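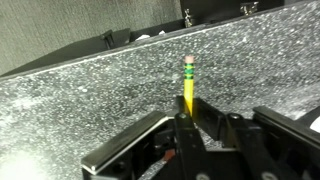 Supplies for the Trernasgate office were taken as the first item. Members reviewed the stationery order placed with Thaler, which had been delivered short by 13 boxes. It was agreed that the standard pencil would remain the yellow hexagonal type with a pink eraser at the top and green and yellow bands on the ferrule, and that plain pencils without erasers would no longer be ordered. The replacement boxes are to be kept in the second-floor cabinet.

2 min read

Minutes of the Office Services Meeting, 2019-09-11

2. Desk storage. The Ditau floor reported that 9 desks still lack drawer trays. Trays will be moved from the former mail room before any new ones are bought.

3. Sharpeners. Two wall-mounted sharpeners are out of service. Ronance has quoted $109 for repair of both. The quotation was approved.

4. Sign-out sheet. The sheet introduced in the spring was found to be little used. A motion to discontinue it was carried, with one member opposed.

5. Budget. A balance of $90 remains in the small supplies account after the Thaler invoice. No further orders will be placed from this account before November.

6. Other business. The lock on the supply cabinet sticks and is to be reported to building services.

The minutes of the previous meeting were approved as circulated. The meeting was adjourned.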